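Workcell Practice Gallery: Utenen Bench, Two-Arm Setup

This page goes with the Utenen workcell rules, revised in March. It covers bench layout, approach clearance and the position of people while the arms are enabled. The rules were drafted by Pacita Panganiban and checked on the bench by Renato Samonte. They apply to both arms at all times, including when only one is assigned a task.

Scope
Any task in which an arm can reach the bench top. Teaching by hand is covered by the Foltance procedure and is not repeated on this page.

Work surface
The mat marks the shared zone. Task objects are placed on it or overlapping its edge. Items not used in the task go to the back of the table, outside the programmed path. Liquids are kept out of the shared zone unless the task sheet lists them.

Clearance
Minimum distance between the two grippers is 220 mm in any planned pose. Either arm stops if the other enters its half without a handover command. Fingers are opened fully before an approach to a bag or other soft container.

People at the bench
One named operator per run. Anyone else within reach of the table tells the operator before extending a hand. Sleeves are kept short or rolled above the wrist.

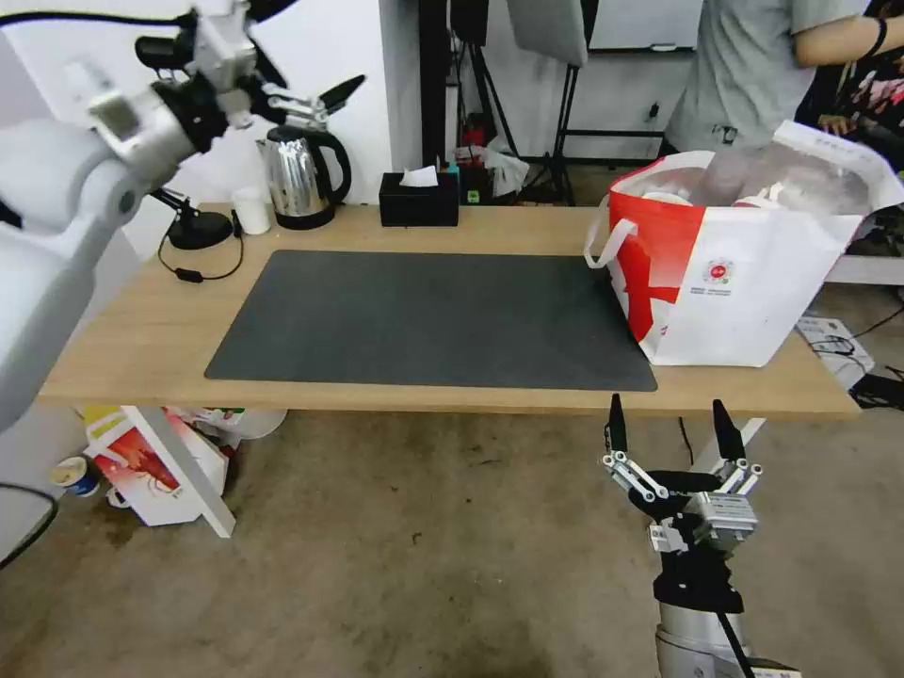 Grip force is set per object class, from the table in section 11. Bags are handled at the lowest class until the contents are known. A failed grasp may be repeated 2 times, after which the operator pauses the run and logs it.

Cables
Table-top cables are routed to the back edge and checked at the start of each shift. Gripper pads are inspected every 3,000 cycles.

Corrections to Marites Dalisay, Utenen bench desk.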